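Home Lists Archive Threads Log in
Search this list Go

Re: [wutau-manip] clutter-first ordering, results?
From: Melaniia Dmytriv
10 Sep 2018

Petro Dovhaniuk wrote:
> Does the reordering trick survive contact with soft objects, or did
> you only try it on blocks? Marta says blocks. I have 2 euros on this.

Pay Marta. The May numbers were blocks, all 112 trials of them. We have since moved on to groceries and dishes, and the planner has developed opinions about sponges.

The method hasn't changed: score each object by how much it hides, grasp the worst offender, re-score. With soft things the grasp closes fine, but the pose estimate drifts as the foam gives, and the placement score goes with it.

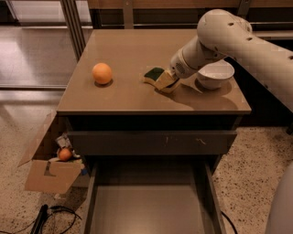
Sponge in the gripper, bowl and orange still on the tabletop, lower drawer open.

Re-estimating the pose after the grasp cuts bad placements by up to 35 percent — and adds 4 seconds per object, during which the arm looks very thoughtful. Roksolana thinks we can skip it for anything rigid. I think she hasn't met our bowl.

Code is on the Prurkow branch. Please don't read the comments.

Melaniia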